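### 3.2 Good practice for two-handed cable work

Cables were the part of the Stakitside protocol we rewrote most often, and they taught us the most! A rigid part stays where the fingers put it. A cable has its own ideas – it swings, twists and springs open – so two operators following the same written task could produce recordings that had very little in common. Our first draft said only "pick up the cable and pass it to the other gripper." By June the cable section had grown to two pages, and agreement between operators had improved enough that we now treat it as the model for the other sections.

The rule that helped most is also the simplest: both pairs of fingertips must be in view of the working camera before a handover begins. Operators hold that pose for a moment, then close in slowly. Figure 4 shows cable work under this rule, with the fingertips of both grippers in view.
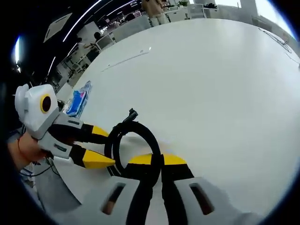 **Figure 4.** Cable work with two hand-held grippers over a white table, seen from the right-hand gripper. A small black connector plug stands up from the coiled cable.

Three further rules apply to every cable task. First, the receiving fingers should close on the cable itself and never on the plug, whose shape varies too much between products. Second, a dropped cable is not a failed trial. The operator picks it up and carries on, and the drop is marked in the log. We love these recoveries, and early versions of the protocol threw them away. Third, other objects may stay on the table if they are outside the reach of the task, and people may go about their business in the background. We want recordings from rooms where work happens.

Tapio Hyvönen checked the rules against 800 recordings from the Porkoron set, reading each log beside its video. He set aside 100 of them for a second reader, and the disagreements were nearly all over when a handover ends. We now define the end as the first moment the giving fingers are fully open and clear of the cable. New operators learn this wording in around 30 minutes of practice, and it carried over to the Wernico tasks without a single change – a very happy surprise for us.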